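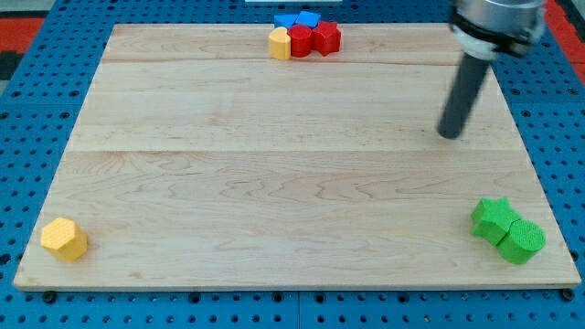
Jornis shape blocks are solid coloured wooden pieces for sorting, stacking and early shape names. They come in blue, red, yellow and green, and the set includes stars, cylinders and hexagons. Each piece is thick enough to stand up by itself, so it can be used on a board or table without a tray. The yellow hexagon at the near corner of the board is standing upright with its six-sided top showing, and the red star and red cylinder at the far side are standing in the same way. Children can build on the flat tops or just line the pieces up.

The blocks are sold loose in a cotton drawstring bag. Boards are not included. If you want one, see the Dinsa play boards, which are sold separately and can be left flat on any worktop.

Details
Range: Jornis
Made by: Rorkia, Stotitham
Design: Tin-yau Hsu
Thickness of blocks: 5 cm
Full set: 60 pieces
Finish: water-based colour, matt
Age: 3 years and over

Care
Wipe with a damp cloth and dry straight away. Do not soak or put in the dishwasher. Small dents will appear with use and do not affect the colour underneath, as the stain goes a little way into the wood. The grain varies from piece to piece and the colour may look slightly lighter on the ends.

Spare pieces
Single blocks can be ordered by shape and colour. Please give both when you order. Spares are cut in batches, so the shade may not match an older set exactly. The current batch will be ready in March.

Delivery
Orders are packed in Stotitham and sent within seven working days. Nurseries and schools ordering six sets or more should ask for a price before paying. Unused sets can be returned in the original bag.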